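Guia de utilização da tábua de dobrar Potside
Secção 4: Dobrar e empilhar em cima da cama

4.1 Antes de começar

1. Estique a colcha ou a manta que cobre a cama. Uma dobra grossa por baixo da tábua deixa a peça torta.
2. Separe a roupa em três montes: camisolas e t-shirts, toalhas, roupa de cama.
3. Coloque a tábua na zona mais firme do colchão, com a face lisa para cima.
4. Reserve um lado da cama para a pilha. Convém que seja o lado mais próximo do armário.

Nota: a tábua suporta t-shirts de adulto até ao tamanho XL. Nas peças maiores, dobre primeiro a bainha 10 cm para cima.

Cuidado: não passe a ferro sobre a tábua. A superfície deforma com o calor.

4.2 T-shirts de manga curta

1. Estenda a t-shirt sobre a tábua e alise com a palma da mão, do colarinho para a bainha.
2. Leve uma das mangas para dentro, sobre o corpo da peça.
3. Repita do outro lado. As duas laterais devem ficar paralelas.
4. Suba a bainha até ao colarinho e retire a tábua, puxando-a na horizontal.

Nota: nas t-shirts com estampado no peito, dobre sem vincar o desenho. Se a tinta estiver pegajosa, ponha uma folha de papel vegetal entre as duas camadas.
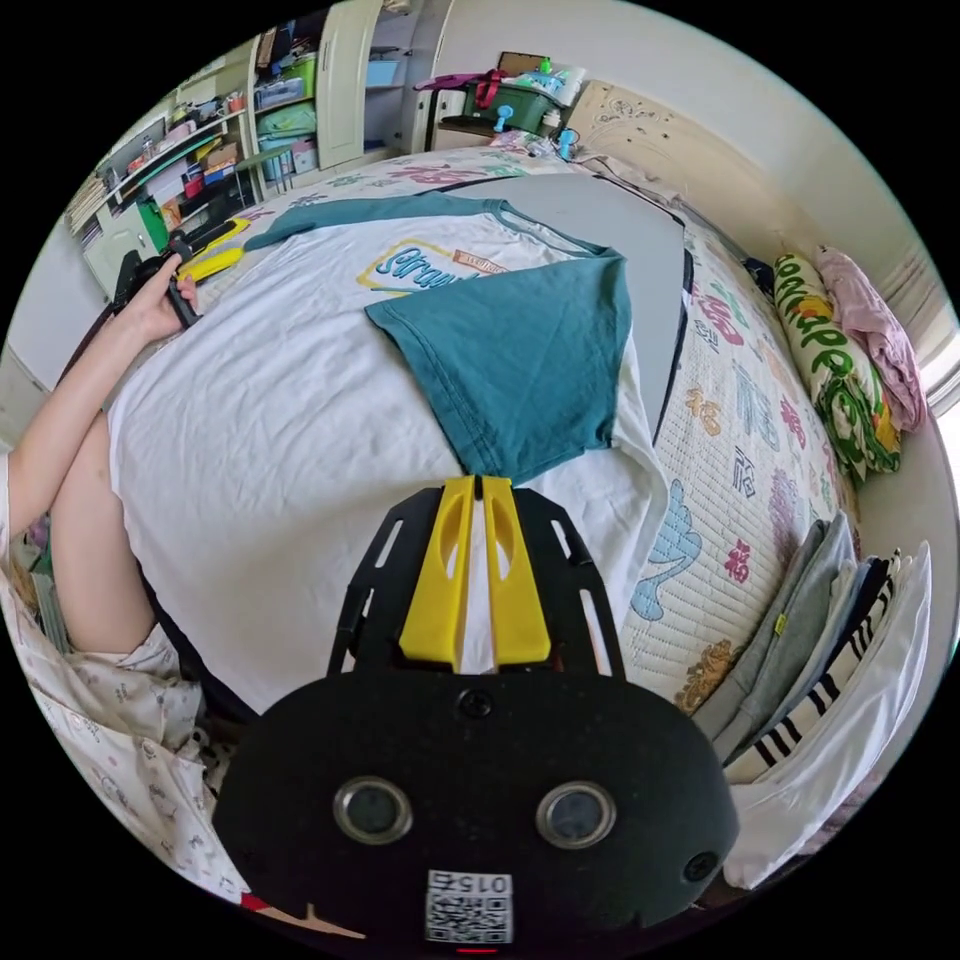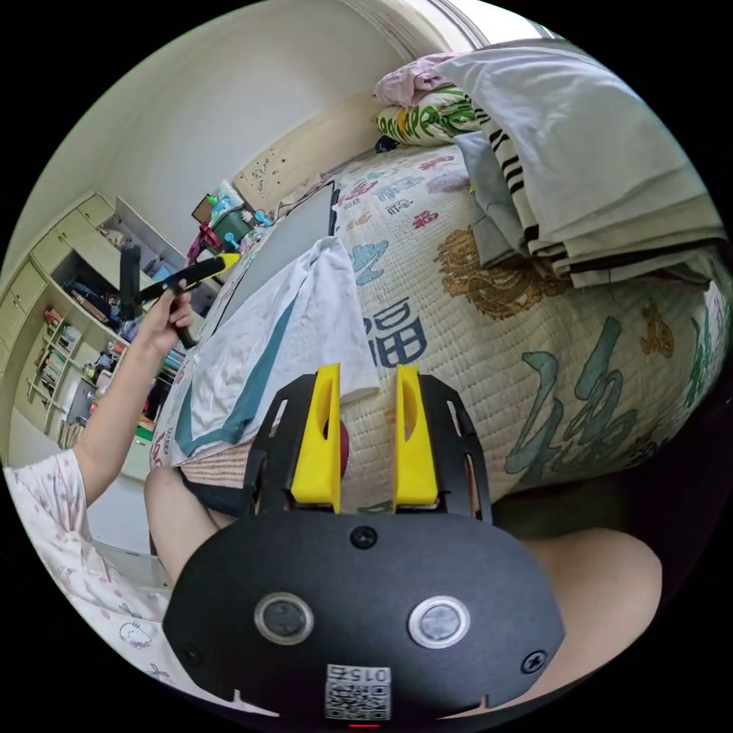
T-shirt branca e azul-petróleo com uma manga dobrada para dentro (primeira fotografia); roupa de cama e toalha na pilha, sobre a colcha (segunda).

Texto: Anwara Thambiah
Redatora técnica, Potside

4.3 Toalhas

1. Dobre a toalha ao meio no sentido do comprimento, com as riscas ou a barra para fora.
2. Dobre em três no outro sentido.
3. Vire a aresta fechada para a frente da prateleira. Assim pode tirar uma toalha sem desfazer as restantes.

As toalhas ainda húmidas não entram na pilha. Estenda-as à parte até secarem por completo.

4.4 Lençóis e mantas

1. Os lençóis dobram-se sem tábua. Junte os cantos dois a dois e assente o lençol na cama.
2. Dobre em quatro e depois em três.
3. Ponha as mantas e as peças pesadas em baixo, os lençóis a meio e a roupa leve em cima.
4. Guarde as fronhas dentro do jogo a que pertencem.

Cuidado: uma pilha alta inclina-se quando alguém se senta no colchão. Divida-a em duas antes de a transportar e segure sempre por baixo.

4.5 Limpeza da tábua

Limpe com um pano humedecido em água e sabão neutro. Não use lixívia nem esfregões abrasivos. Seque antes de guardar, na vertical, encostada à parede do armário ou pendurada pelo orifício.

Peças de substituição: charneira, ref. 2346; tira antiderrapante, ref. 455. A tira antiga sai com água morna. Espere 24 horas depois de colar a nova.

Continua na secção 5: Arrumação em gavetas.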